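Ticket: lamp pickup task, gripper stops too early
Project: Gandulach (student team, simulation part)
Category: simulator / control
Status: open, waiting for second test
Opened: 12 October 2025

Problem

Our team prepares the simulated household task for the Undgate competition. The robot must go to the table lamp, close the gripper on it and put it upright. In the old room file this worked well enough. After we changed to the new room file, the arm goes down in the wrong place and the fingers close on air. The program reports "grasp done" and continues, so the log looks good and the score is zero.

What we use

Simulator: Drolton, the version from July, on the club computer.
Controller: our own, written on top of the Kováčik library.
Wrist camera view is on, physics settings are default.

Steps to repeat

Load the new room. Reset the arm. Start the lamp task with seed 30. Wait until the arm stops moving and look at the wrist view before the close command.

Log

First try. I thought the lamp position was read before the room finished loading. I added a wait of 15 seconds after loading. No change, the arm goes to the same wrong place every time. At least it is repeatable.

Second try. I checked the opening width of the gripper. The command is correct and the fingers open fully. I also changed the closing speed, which was not useful, please ignore this commit.

Third try. I printed the target position and the lamp position side by side. They are different, and the difference is the same as the offset of the room origin between the old file and the new one. So I think the lamp is given in room coordinates and our controller reads it as world coordinates. I stopped the run just before closing and saved the wrist view.

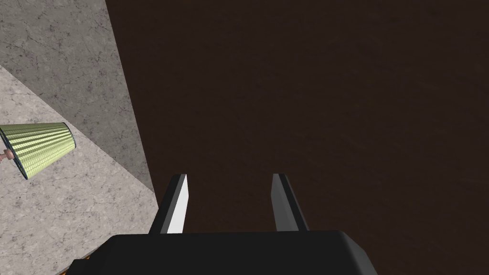 The gripper is open over the dark brown surface and the lamp is far to the left, on the light marble. If the target was only a little wrong, I would look at the calibration again, but this is too much for calibration. I also considered the tilt of the lamp - it lies on its side - but the tilt can only change the angle of the grasp.

Next steps

Add the room transform in the function that gives the target, and run the task again with the same seed. Then run it with 2 other seeds. The "grasp done" message must also check the finger distance after closing, I will open a separate ticket for this.

Question to the team: does the shelf task use the same function? If yes, please do not submit it to Undgate before this ticket is closed.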